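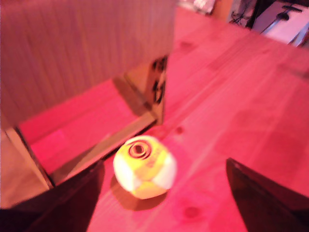

Figure 1. A ball on the work table at the Linari returns room, between the fingers of the gripper.

Automation in Returns Handling: What Changes for the Staff
Project report by Mansa Mensah and Imelda Baluyot

1. Background

Linari takes back unsold and returned toys, balls and small household goods from shops in the region. Everything that comes in has to be picked up, looked at and put in a box for resale, repair or scrap. Until last year this was all done by hand. In November the company set up its first gripper station, called Jadum by the staff after the firm that installed it.

We wanted to find out how the job had changed for the people who sort. We did not measure how good the gripper is compared with a person. Linari keeps its own numbers on that and we were not given them.

2. How we worked

We spent 3 afternoons in the returns room and interviewed 2 sorters and the shift lead. We also handed out a short form to the whole returns department, and 85 percent of the forms came back. The department handles 800 items on a normal day, and most of those still go through the hand tables.

The work at the station is simple to describe. An item lies on the table, the fingers come in on either side of it, and there is a cardboard box next to it. Balls are harder than they sound. If the fingers come in off center, a ball can roll, and then somebody has to put it back.

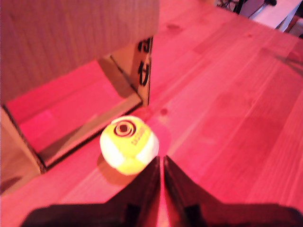 3. What the staff told us

Both sorters said their hands and wrists hurt less at the end of a shift at the station. Both also said the shift feels longer. At the hand tables they talk while they work, and at the station they mostly watch. One of them asked to be moved back to the hand tables for half of each shift, and the shift lead agreed to it.

The second thing that came up was responsibility. When an item ends up in the wrong box, the error is logged under the name of whoever is on duty at the station. The sorters thought this was unfair when the gripper had made the choice. The shift lead said the log was copied over from the old system, which was called Vunon, and that it had no field for a machine.

Soft items caused the most comments on the forms. People wrote that they can tell by feel if something is torn or has lost its stuffing, and they did not trust the fingers to do that.
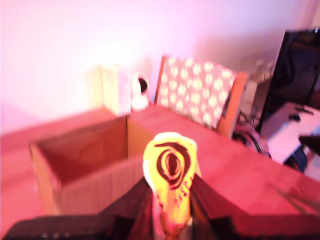
Several of them still check soft goods by hand afterward, on their own initiative. That extra check is not in the work instructions, so it does not show up in the hours planned for the station. The shift lead knew about it and had not decided whether to write it in.

4. Training

Each sorter got one morning of training from Jadum. It covered starting, stopping and clearing the table. It did not cover what to do when the same item fails again and again, and people have worked out their own habits for this. Herath, the temp agency that sends extra workers before the holidays, gives no training on the station at all, so temps are kept at the hand tables.

5. Suggestions

We suggest adding a machine field to the error log, putting the soft goods check into the work instructions with time set aside for it, and letting sorters switch between the station and the hand tables during a shift. The shift lead has a copy of this report and plans to bring up the log with Jadum first.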